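Tundale Two-Arm Tabletop Set: data card

Version 2, issued February 21, 2026 by the Vundeo manipulation software group
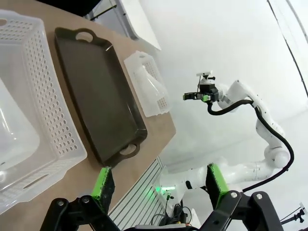 Wrist camera view: serving tray between two white perforated baskets, with the second arm at right.

Summary
The set contains 3842 recorded episodes of tabletop handling by a pair of arms. It is intended for training and testing control policies that take wrist camera images and joint positions as input. Of these episodes, 840 are held out for testing and should not be used to tune a model.

Contents of an episode
Each episode holds the camera streams, joint positions, gripper opening and a short written instruction. All streams share one clock. Commands sent to the arms are stored separately from measured positions - users should check which of the two their loader reads.

Software
Recording was carried out with Pramis, our in-house control package. The Borbély planner supplied the return path to the start pose at the end of each episode, and those return movements have been trimmed.

Known limitations
Clear plastic bags and liners are poorly handled by the supplied segmentation masks, particularly where they lie inside a basket. In 122 episodes the mask is missing altogether; these are marked in the index file. The grippers appear in the wrist views and have not been masked out.

Changes from version 1
Time stamps were corrected in June, and the instruction text was revised to use one name for each object.

Maintenance
Orsolya Bíró is responsible for the recordings and Sneha Nishad for the loader and index. Errors should be reported with the episode number and the software version in use.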